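Chapter 4
Gathering Examples

Chapter 3 treated the training set as something already on the disk. In this chapter we build one. The task is simple to state: a robot arm picks up a small object from a table and puts it in a bin. The learning system is given no rules for doing this. It is given recorded attempts, called episodes, and has to work out the motion from them.

Our running case is the Griltmont set, which holds 900 episodes made in simulation. Each episode lasts 30 seconds at most and stores the joint angles, the gripper command and 2 camera views at every step. Of these, 400 were steered by hand and the rest came from a scripted planner. The two groups look quite different when plotted, and Section 4.3 asks whether they should be mixed.

Before reading on, decide what you would vary between episodes. Object position is the usual first answer. Lighting, the clutter on the table and the starting pose of the arm matter too, and a set that leaves them fixed will teach the system to depend on them. Section 4.1 begins with object position.

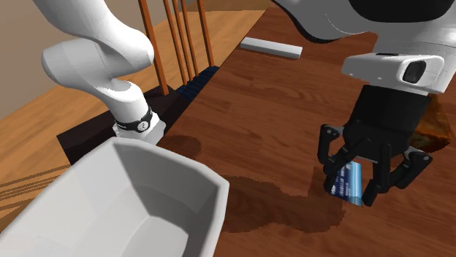
Figure 4.1 Simulated tabletop with arm, gripper and bin. Source: Skastlow Press / Griltmont set.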